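Community Health Course, Unit 6
Notes for students: Ear Pain in Young Children
Prepared by Aba Dramani

Please read these notes before the class. We will use them together with the Guthrie worksheet, so bring both.

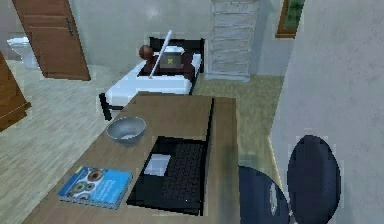
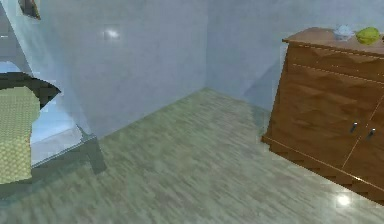
1. Why small children get ear pain

The middle ear is connected with the back of the throat by a narrow tube. In a small child this tube is shorter and lies more flat than in an adult, so fluid does not drain easily. After a cold, the fluid can stay behind the eardrum and become infected.

2. What parents usually notice

A baby cannot say "my ear hurts." Parents will tell you that the child cries more when lying down, eats less, or wakes often at night. Some children pull at the ear, but this sign alone is weak - many healthy babies do it too. Fever may be present or not.

3. When the child must be seen quickly

Swelling or redness behind the ear, a stiff neck, unusual sleepiness, or fluid or blood coming from the ear. Any baby under three months with a fever needs to see a doctor the same day.

4. Care at home

Many ear infections get better without antibiotics. The doctor decides about this, looking at the age of the child and how strong the symptoms are. Pain medicine is given by weight. Aspirin is not for children. Parents should not put cotton swabs or oil in the ear.

For the next class: read the Vinen case, 2 pages, and write down which questions you would ask the mother first.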